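Writing a House Rulebook for Shared Robot Arms
Student project report, Hatindale Robotics Lab, April 2021

Our group wanted to build something with the arms. Instead we ended up writing the rules for them, and it was way more fun than it sounds! The lab's old safety sheet, called Pirnent, was written for one fixed arm behind a fence. It had nothing on tabletop work where people sit close by and the objects get swapped all day long.

We started in January by reading the lab's logbook, all 3,803 entries of it. Most were boring in a good way. The ones that weren't nearly all came back to the same thing – a run had started before everyone near the table knew it was going to.

So Rule 1 is a spoken call. The operator says "arms live," waits for an answer from each person in the room, and only then enables motion. Rule 2 is about what goes on the table. Play fruit is great for practice, with lots of shapes to grab, but every piece has to be on the object list before the run.

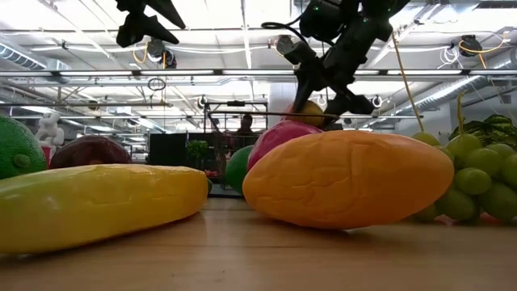
Panagiotis Kouris felt that the object list would be dropped within a week unless it fit on a single card, and that a rule people skip is worse than having no rule. We argued about that one for a whole afternoon (he won). The card now has 7 lines, and filling it in takes 30 seconds.

Rule 3 covers the space by the table. We first wrote "keep clear of the arms," but clear of what, exactly? The new wording says hands stay off the tabletop while motion is enabled, bags and loose clothing are kept away from walkways, and anyone seated beside the table has to be able to stand up without touching it. Soft or bagged items get their own line, as a plastic bag can shift or snag in ways a solid toy won't.
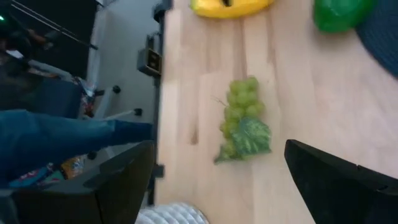
Why not just ban bags from the table, then? Shakya asked us this after reading the first draft. It's a fair question, and we did think about it! But groceries come in bags, and we'd like people to practice on them with a slow speed setting and one person at the stop button. That became Rule 4.

We tried the rulebook with 2 teams. The Fesel team liked the spoken call right away and added their own version for stopping. The other team found Rule 3 too long, so we cut it down and moved the part about seating to the wall poster.

Still to do: a rule for handing over between operators in the middle of a session, and a better place to keep the finished cards than the drawer under the printer.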